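Home | Features | Materials | Storage | Subscribe

October
By Paloma Schumacher

Holding Citrus After Harvest

Mandarins leave the tree with a fixed supply of water and sugar. Unlike bananas, they do not ripen further once picked, so storage can only slow the losses. The two that matter most are water loss through the rind and decay from green mold.

Water loss is governed by the vapor pressure difference between the fruit and the air around it. Warm fruit in a cold, dry room loses weight fastest. At the Haverford packing shed, Otis Castellanos cools each lot before it goes into long storage and keeps relative humidity above 90 percent. A mandarin that has lost five percent of its weight shows a slack rind near the stem end, and buyers mark it down.

Temperature has a lower limit. Below 41 degrees Fahrenheit, many mandarin varieties develop chilling injury, seen as small sunken pits in the rind. The pits often appear only after the fruit returns to room temperature.
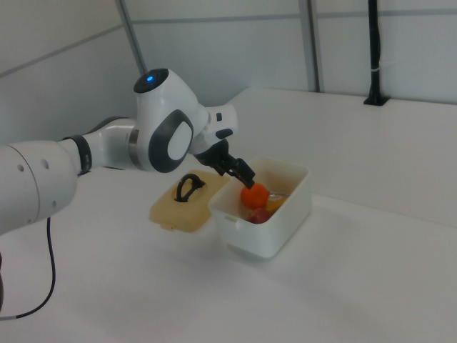
Wax and Airflow

Commercial wax replaces the natural coating removed in washing. Applied too thickly, it restricts oxygen, and the flesh begins to ferment. Ethanol builds up and the flavor turns flat. Shellac-based coatings give more shine but pass less gas than carnauba, and are a poor choice for fruit held past 14 days.

Vents in the carton walls must line up when cartons are stacked. Demetrius Szabo measured pallets in the Terkholm cold store last season and found that cross-stacked cartons took twice as long to cool at the center as column-stacked ones. Column stacks are less stable and need corner posts.

Mold Control

Green mold enters through wounds. Clipping the stem flush with the button prevents punctures to neighboring fruit, and bins should be filled no deeper than the lower layers can bear. Terkholm now inspects up to 2,000 fruit per lot at intake and rejects any lot with visible spores.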